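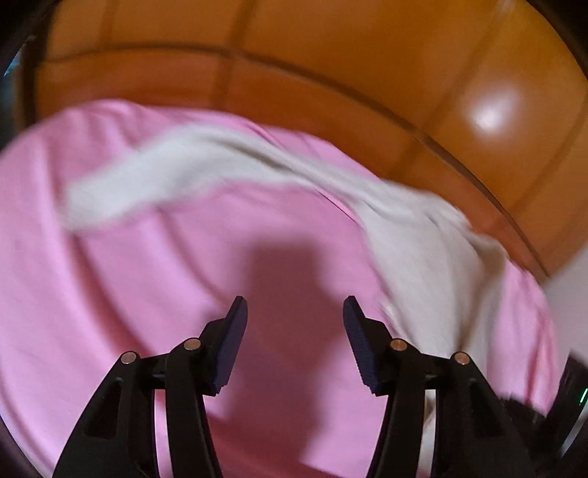

# About Botine

Botine is a bedding and household linen service in Torkport. We wash, fold and store sheets, covers and throws for people who rent out rooms, and we make up the beds ourselves when the rooms turn over. We also teach a short course in bed making and linen care for people starting out in this kind of work.

The business was started by Duván Castaño, who had spent several years cleaning guest rooms and wanted to do only the part he liked. His first customer was a boarding house on Harb Street with 3 bedrooms and one overworked dryer. The owner is still a customer. The dryer was replaced in our first November.

Today we look after 376 beds, most of them in Torkport and the rest over in Kitley. Some are in small guest houses where we come in every morning. Others are in family homes, where a bed gets changed once a week and the owners would like somebody else to do it.

## What we do

A standard visit covers one bedroom. We strip the bed, check the mattress cover, put on fresh linen and take the used set away with us. Blankets and throws are shaken out and looked over at each visit and washed when they need it. If you keep your own linen, it comes back to you and to nobody else. Each set is tagged with a small cotton label near a bottom corner.

We also rent linen. The rental stock is plain white, cream, gray and pink, in cotton or a cotton blend. Pink was added after a guest house in Kitley asked for it, and it now goes out almost as often as the cream. We don't carry prints. Matching a printed pillowcase to a printed sheet after two years of washing is a job we would like to avoid.

## How we make a bed

The bottom sheet goes on first and gets the most attention. It is centered, pulled toward the foot, and smoothed by hand from the middle out to the sides. A long crease running across the bed usually means the sheet is caught somewhere at the edge, so we go around and free it before smoothing again. Pressing on top of a crease only moves it.

The headboard end takes longer than people expect. Fabric bunches up there, especially where the bed stands close to wood paneling and there is not much room for a hand. We pull the bed out if it can be pulled out. If it can't, we tuck that end before any other and work down toward the foot.
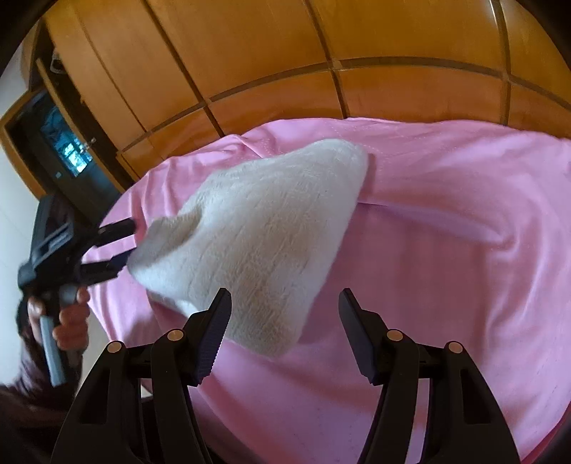
Soft pieces go on last. A plush throw or a fluffy cover picks up lint from everything under it, and it shows every fold it was stored with. We shake it, lay it flat and brush the pile one way with an open hand. Matted spots are combed after washing, when the fabric is fully dry. Plush is never ironed and never goes in a hot dryer - the fibers clump and they do not come back.

White pieces are washed apart from everything else, including the pale pinks. A new pink sheet can give off color for its first few washes, so new stock goes through the machine 2 times before it is sent to anyone.

## The course

The course runs over two mornings in the room above our laundry. There are beds to practice on, in different sizes, and a shelf of linen that has been retired from rental. People learn to make a bed alone and with a partner, to fold a fitted sheet so that it stacks, and to read a care label. Most of the second morning goes to stains and repairs, such as closing a hem where the stitching has opened up.

Nearly all of our current staff took the course before they worked here. It is also open to anyone who just wants to learn it for their own home, and a few people each season do.

## Prices and areas

A single visit in Torkport is priced by bed size. Kitley visits carry a small travel charge, which is dropped when we have three or more beds at the same address. Linen rental is billed monthly. Our rental stock stands at 300 full sets, and when it is all out we keep a waiting list - new customers are taken in the order they wrote to us.

We do not wash curtains, rugs or pet bedding.

## Getting in touch

The laundry is on Harb Street, next to the hardware store, with the entrance on the side. Somebody is at the counter from early morning until the last van is back. If you are asking about regular visits, please tell us how many beds you have, their sizes, and whether the linen is yours or you would like to use ours.

Page last updated Jul 20, 2019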